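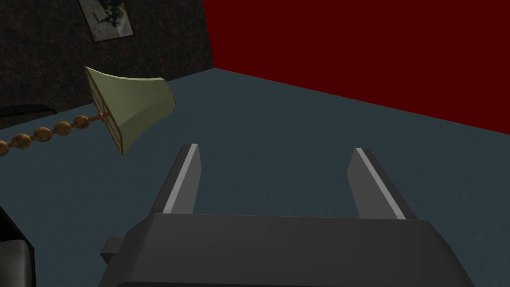
Will it do the ironing?

Elínborg Mogensen would like it known that she does her own dishes. She runs the home group at Tonness, which is trying to get an arm on wheels to tidy a living room, and people she meets at weddings assume her own living room must be tidied by it. "They ask what it's like," she says. "I tell them it's like having a very expensive toddler who never gets tired and can't find the sofa."

We met in the Tonness kitchen, where there was a sink full of mugs and a sign asking people to please wash them. I asked the obvious thing first. Can a machine do the chores yet?

"Which chore, whose house, and how long have you got?" she said. "If you want the same cup moved off the same table, come by after lunch. If you want it done in your house, with your cups, then no. I'd love to say something more exciting. We have a marketing person for that."

Most of the group's work happens in rooms that don't exist. They have 3,922 of them at the moment, all simulated, with generated walls, floors and furniture in combinations no decorator would sign off on. Maroon next to black marble-looking stuff, she says, is on the mild side. The point is to show the software so much bad taste that an ordinary home comes as a relief.

"The first versions were all beige," Mogensen says. "It got very good at beige. Then we put in a patterned rug and it treated the rug as a hole. It wouldn't cross it. Idrisa had to sit there and watch a robot be afraid of a rug for a whole afternoon."

Idrisa Mwakyusa came in at this point for coffee and confirmed the rug. He writes the tests, and has the look of someone who has been let down by objects. His current trouble is lamps.

"A lamp is a terrible thing to pick up," he told me. "You look at it and you see a handle, a nice long stem. So does the robot. But the stem might be turned wood with bumps all the way along, and two flat fingers on a round bump is a bad date. It slips, or it spins. So you say fine, take it by the shade. Now you've crushed the shade."

And a lamp standing up is the easy kind. Tip it on its side, he says, and the widest part is suddenly somewhere else, the opening of the shade faces you, and there are thin wires inside that the cameras half see. A person doesn't think about any of this. A person picks up the lamp while talking on the phone.

He had numbers, which he gave up with some reluctance. In 40 practice runs with one particular fallen lamp, the software got it upright in 2. I said that sounded low. "It was a good week," he said.

Cups are better. So are blocks, balls, remote controls and anything else that will politely fit between two fingers. Across the easier household objects the system now manages 77 percent in simulation, and Mogensen was quick to spoil that too. "Would you hire a cleaner who dropped a quarter of your things? And that's in there," she said, waving at a monitor. "In there, nothing's sticky."

Sticky comes up a lot at Tonness. Simulated floors don't have crumbs, or a sock that has become part of the floor. Simulated jam is apparently a research field of its own, and not one that anybody here wants to enter. When they move the software over to the real arm, the score drops, and part of each August goes to finding out why. Last year's answer was sunlight. The blinds in the test room had been open.

I wondered why they stick with two fingers at all, given that most of us were issued more. Mogensen has had this conversation before. A rival outfit, Voton, builds a hand with a proper thumb, and she thinks it's lovely. "I'd put it on a shelf and look at it. Then I'd worry about all the little joints. Two fingers open and close. When it goes wrong, I know which two things to check."

Mwakyusa is less loyal. He wants a thumb. He brings it up at meetings. There's a budget line for it, he says, right under the budget line for a new dishwasher, and he's watched both of them for years.

The shop floor is another story, and both of them are a little envious of it. Brarnier, where Mogensen used to work, has arms loading trays all night with the lights off. The trays come in the same way up every time. No one has left a bike helmet on them. "People see that and say, well, surely a bedroom is easier, there's no heavy machinery in a bedroom," she said. "I would take heavy machinery. Heavy machinery stays where you bolted it."

What does she expect people will get first? She thinks something slow that clears a floor while you're out, puts everything it recognizes in a bin, and leaves everything it doesn't. You'd come home to a tidier room and a few objects it had circled all day without touching. She finds this a perfectly good product. Her husband has pointed out that it describes their son.

Ironing she won't discuss. Folding she'll discuss for as long as you like, with gestures, and the short form is that a shirt has no shape until somebody gives it one, and the robot keeps waiting for the shirt to go first.

The group shows its work to the rest of the company on 19th February. Mwakyusa would like to run the lamp. Mogensen would like to run the cup. When I left they were still talking it over at the sink, and she had started on the mugs.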